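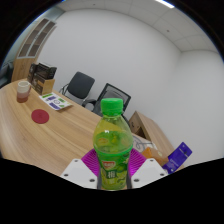

4. Recording tabletop demonstrations

A demonstration is only worth keeping if the learner can see what the hand was doing, and a large share of the ones people send in fail on exactly that point. The Gistier recorder will accept nearly anything. It shows a green check mark when the file is complete, and complete is all the check mark means. Before you trust a session, look at the view from the hand-held gripper and ask what a policy could learn from it. With a drink bottle held at the label, as shown, the two ribbed fingers press from either side and the green cap stays in view above them. That is a usable grip view. It says nothing yet about whether the approach or the release is any good.

The Skaltport product sheet says that new users can produce training-ready data on the first day. Plan on throwing the first day away. In the March collection we recorded 3,850 episodes and kept 3,202 after review. Of the ones we kept, 730 had to be trimmed by hand. All of them had the green check mark.

4.1 Before you start

1. Charge the gripper and clear the storage card. The recorder warns you about a full card only after it has stopped writing.
2. Wipe the lens with a dry cloth. Fingerprints look like haze in the playback, and the automatic quality score ignores haze.
3. Close the fingers fully and press ZERO. Open them and check that the width reading goes back to its maximum. Do this twice. If the two readings differ, do it again before recording anything.
4. Choose one task and write it down as one plain sentence, for example "Pick up the bottle and set it on the coaster." If you need the word "then" more than once, you have two tasks.
5. Set out the target object and whatever other items you want on the table. Leave enough room for the fingers to open on both sides of the target.

Note: Earlier editions of this guide told users to clear the table. We no longer recommend it. Policies trained on bare tables did well on bare tables, and we have yet to meet a customer who has one.

CAUTION: Use only closed containers. The finger pads can squeeze a thin plastic bottle hard enough to lift a loose cap. Check the cap by hand before the first grip of every session.

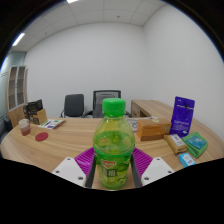 Vativard Data Collection Team, Laxdal Office
Guide revised 20 Jun 2019

4.2 Recording an episode

1. Hold the gripper away from the target with the fingers open. Keep still until the status light turns steady.
2. Press RECORD and wait for the tone. Motion before the tone is lost, even though the preview shows it.
3. Move toward the object at the speed you would use for something you didn't want to knock over. Slower than that is no help. The learner copies hesitation as faithfully as it copies everything else.
4. Keep the fingers level with the part you intend to grip. For a bottle, aim for the body below the shoulder.
5. Close until the object is held, then stop squeezing. Watch the width reading. If it keeps dropping after contact, you are crushing the object or the pads are slipping, and the recorder can't tell which.
6. Lift, move, and place in one continuous motion.
7. Open the fingers fully before backing away. Half-open releases are the most common reason we reject an episode.
8. Press RECORD again to stop. Mark the result yourself as GOOD, BAD or UNSURE.

Note: Turn off Auto Result in the Gistier settings menu. It marks an episode GOOD whenever the fingers close on something and later open. Grabbing the wrong object passes. So does dropping the right one.

If you are placing onto a target such as a coaster, decide in advance what counts as on it. Half on and half off is a real outcome and you will get plenty of it. We count a placement as GOOD only when the whole base is inside the rim. You may choose a different rule, but choose it before the session, write it in the task notes, and don't relax it in the afternoon when everyone is tired. 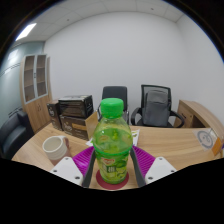
Whichever rule you use, two people should label the same small batch separately before the full session begins. If they disagree often, the rule is too vague. More recording won't fix it.

4.3 Changing the setup

A session is one set of 40 episodes. The planning screen counts every one of them as "unique," including runs where nothing moved between takes. Don't believe the count. Make the changes yourself:

1. Move the target after every episode. A hand's width is enough.
2. Turn the target so that a different part of the label faces the lens. A learner that finds the bottle only by its logo will be lost the first time someone puts it down backward.
3. Move at least one nearby item every few episodes. Cups, boxes and loose papers are all suitable.
4. Change where you stand. The height and angle of your approach will otherwise be nearly the same all day.
5. Now and then, lay a neighboring item on its side. Real tables have things tipped over on them.

Do not change the task sentence partway through a session. If you must, end the session and start a new one.

CAUTION: Keep breakable items back from the table edge. The wide lens makes edges look farther away than they are, and people who watch the preview screen tend to push things off. Watch the table.

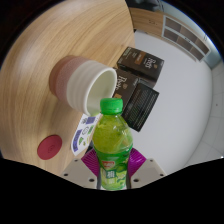
Software changes are no substitute for any of this. The Vary tool in Gistier can shift colors and brightness in recordings you already have, and it is harmless in small amounts. It can't invent a new approach angle. We have seen it used to turn one session into what the dashboard called ten, and the resulting policy was no better than the one trained on the original.

4.4 Checking what you recorded

1. Play back the first, middle and last episodes at full speed with the sound off.
2. Check that the fingers and the target are both visible at the moment of contact.
3. Compare the width reading with the picture. The reading should settle when the fingers touch the object. If it settles early or late, the clocks have drifted and the session can't be used.
4. Review every episode marked UNSURE. Keep the honest failures in a separate folder with the tag FAIL.
5. Ignore the session score. We have been unable to match it to anything that happens later on the robot.
6. Copy the session to a second drive, open one file from the copy, and only then erase the card.

If more than a quarter of a session is rejected, stop and repeat section 4.1 from step 3. For drift between the clocks, see section 6.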